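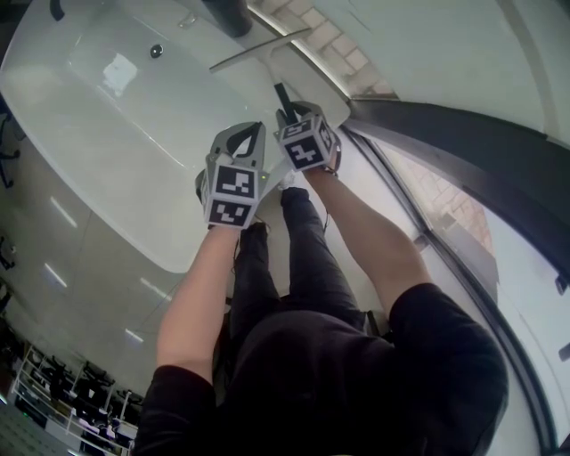
Tuesday, 7:40 am, kettle on

Picking up where I left off with the soap, which I left in a sulk. The Skeltham batch is still weeping on the top rack. Little beads all over the long side of every bar, and it's been weeks now, so I can't keep blaming the weather. I wiped three bars down last night and weighed one again: 107 grams, down a bit from when I cut it, so at least it's losing water somewhere even if it looks like it's gaining it.

My theory is still too much glycerin plus a damp October plus me shutting the window at night (it sticks, and I get lazy). Moved the rack to the hall side and turned all the bars on end. If they're still sweaty by the weekend I'll shave one and see what the middle looks like.

Now the fun part. Drelside no. 4! This is the oat and bay one and I think it's the best thing to come off this bench all year. Recipe as made, so I don't lose it again like no. 2:

Olive oil 537 g
Coconut oil 284 g
Shea, whatever was left in the Dedance tub, topped up to match the card
Lye and water per the card on the cupboard door, did not touch those
Colloidal oats, two spoons, stirred into a splash of the oil first
Bay infusion, strained twice

Straining twice made all the difference. Last time I did it once and ended up with flecks that went brown and looked like something you'd pick off a windowsill. I let the lye water and the oils come down to the same temperature before they met – a longer wait than I like, I ate two pieces of toast – and then stick-blended in short bursts. Light trace came up fast, faster than no. 3, so whoever makes this next should have the molds lined BEFORE starting. I didn't. There was some undignified scrambling with freezer paper.

Poured at a thick-custard sort of stage, banged the mold on the bench a few times for bubbles, cardboard and one towel over the top. Only one towel this time. With two, no. 3 overheated and cracked right down the middle like a loaf of bread. Still perfectly good soap, by the way, it's in the offcuts box, please take some.

Side note on the shea. The Dedance stuff was grainy when I opened it. I melted it gently and held it there a good while before it went in, and I can't see any grains in the poured batch so far, but grains like to show up later just to annoy me. Check at cutting.

Scales. The small one is drifting again. I put the 370 g test jar on it four times in a row and didn't get the same answer twice, so I've taped a note on it and did everything on the big one. Please don't use the small one for lye. Don't use it for anything really, until I've changed the batteries and tried again. If it still wanders after that it can go weigh parcels.

Jenkins molds: the silicone loaf liner has started bowing out at the sides, so bars from the middle are coming out fatter than the ends. I wedged a cookbook along each side and that seemed to hold it. I might make a proper wooden box for it – there's scrap in the shed – but I've been saying that since spring.

4:15 pm. Peeked under the towel. Gel had started in the middle and was creeping out toward the corners, nice and even, no crack. Smell is lovely, green and a bit peppery, though bay does fade and I bet half of it's gone by the time these are cured. Might try more next time, or steep it longer in the oil. Leaning toward longer.

9:00 pm. Full gel, corners and all. Towel off, cardboard left on. Hands smell like a spice rack.

To do:
Cut no. 4 tomorrow after lunch if it's firm, wait a day if it dents
Batteries for the small scale
Order more oats, and a new pair of long gloves (left one has a pinhole in the thumb, found out the itchy way)
Write the Drelside labels before I forget which one is which
Leave the hall window OPEN tonight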